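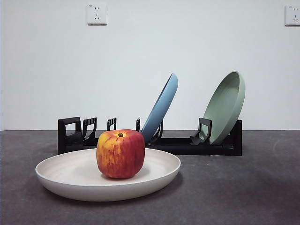
Kitchen Basics / Dishes and Storage

Loading a low plate rack

A low slotted rack holds plates on edge so that water runs off both faces. The steps apply to any plastic rack with fixed dividers, including the Mukex 55 used in our kitchen at Jerkholm.

1. Wipe the tabletop dry. Set the rack parallel to the wall, leaving a gap of two fingers behind it.

2. Rinse each plate in hot water and shake it once over the sink.

3. Lower the plate straight down between two dividers until the edge meets the base. Do not force it. A plate that binds needs a wider slot.

4. Face all plates the same way. Leave one slot open between plates with a deep rim.

5. Load from the center outward. A rack with all its weight at one end can tip when the last plate is lifted out.

Wide, shallow plates are a separate case. They lean too far in a narrow slot and block the ones next to them. Dry these by hand and keep them in front of the rack for serving. An off-white plate with a low rim will take a large apple without it rolling off.

Drying time is 2 hours for glazed plates in a ventilated room. Unglazed foot rings hold water longer, so check them before stacking.

Cleaning: remove all plates, wash the rack with dish soap, and run a bottle brush between the dividers. Limescale at the base of the slots comes off with white vinegar. Rinse and air dry.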